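About Sirkard

Sirkard is a small research group that checks whether robot learning results hold up once they leave the lab that produced them. We started as a side project inside Ondoren, where Antonina Hrytsenko ran the arm bench and kept reading papers whose numbers she couldn't get anywhere near. We have been on our own in Tirkbridge for 3 years now. We don't sell robots and we don't build them for other people.

What we do is dull on purpose. We take a published or promised method for teaching a robot a hand task, we set up the task on an ordinary table with ordinary things, and we run it until we believe the number. Most of the time our number is lower. Sometimes it's a lot lower.

Our longest-running job is loading a stapler. It sounds like a toy problem, and people have told us so. We picked it because it has everything that gets left out of demo videos: a thin, shiny part that's hard to see, a spring that pushes back, a narrow channel, and a box the same parts come in. If a method claims to handle "fine manipulation in the home," it ought to have something to say about a strip of staples on a tablecloth with roses on it. 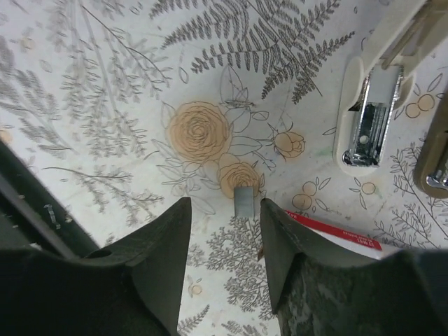
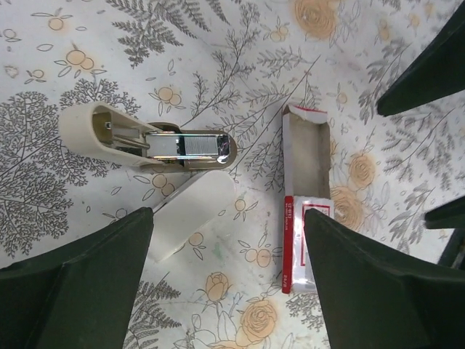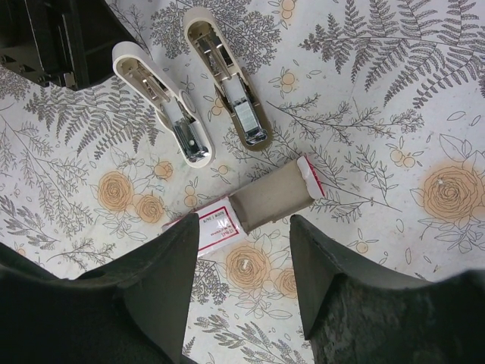

Staples, staplers and the patterned cloth, seen from the wrist camera.

The method we are testing at the moment was brought to us by Araújo. The idea is to learn mainly from wrist views, with very little weight given to the overhead camera, on the theory that the close view carries what matters when the part is small. It's a reasonable theory. The early claim was that 60 demonstrations would be enough to load a stapler the robot hadn't seen before. We collected 296 and are still not convinced.

Here is where it stands. Reaching for the strip works well. Picking it up works if the strip is on its own, and gets shaky when it lies against something else. Placing it in the channel is where the trouble is. Yurii Lysenko, who runs our trials, went back through the failures and found that many of them had been scored as successes by the automatic check, which only asked whether the strip was near the channel when the fingers opened. Near is a generous word. We now score every trial by hand, and the old scores have been withdrawn from our results page.

We also doubt the "never seen before" part. Changing the color of a stapler is a pretty mild change if the channel is the same width and opens the same way. Until somebody shows us a run on a stapler with a different mechanism, we'll keep calling this a result about a few staplers.

Our plan is 2,000 scored trials before we write anything up, with the cloth, the lighting and the starting layout all changed between blocks. The failures get published along with the rest, including the ones that were our own fault (a loose finger mount spoiled most of April).

We take on outside methods for testing when we have bench time. We ask for the trained model, the training data and a plain statement of what it's supposed to do, written before we start. We don't accept a video in place of any of these. Groups who send us work see the full log before it goes public and can add a reply, but they can't ask us to hold it back.

To ask about testing, write to Antonina. For trial logs and scoring sheets, write to Yurii.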